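Chinyere Amadi has been clerk to Pendurwood town council for long enough to have a favourite photocopier. It was retired in July, along with the paper agenda packs it used to produce, and she speaks of it the way other people speak of a good dog.

"It jammed every month," she says. "But you always knew where you were with it."

The replacement is Gridomska, an online system that puts agendas, minutes and planning comments in one place. The council meets 200 yards from her office, and until last summer she carried the packs over herself in a shopping trolley. Now councillors are meant to read everything on a tablet before they arrive. Some of them do.

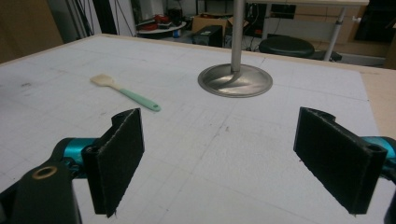
Who can read the planning comments once they are posted?
Anyone with an internet connection, from the moment the clerk approves them, which she tries to do by noon the next working day.

That has changed the tone of things. In the old days a resident who objected to a neighbour's extension wrote a letter, and the letter went in a folder. Last year the site took 2,907 comments, and Amadi read all of them. "There was a dropped kerb on Seyoum Road that got 800," she says. "We've had bypasses that got fewer."

Were they useful? She thinks about this for a while. "Parts of them were."

Councillor Gebremedhin Admasu, who voted against the system and now uses it more than anyone, has come round to the search box. "I can find out what I said three years ago," he says. "I'm not sure that was wise -- other people can find it too."
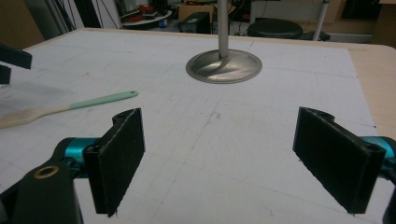 Pendurwood, Mon 29 January

Amadi's own complaint is about the minutes. The system sends a reminder when they are late, then another, and the second one is copied to the mayor. She has asked for this to be switched off. The request has been logged, and she gets a reminder about that as well.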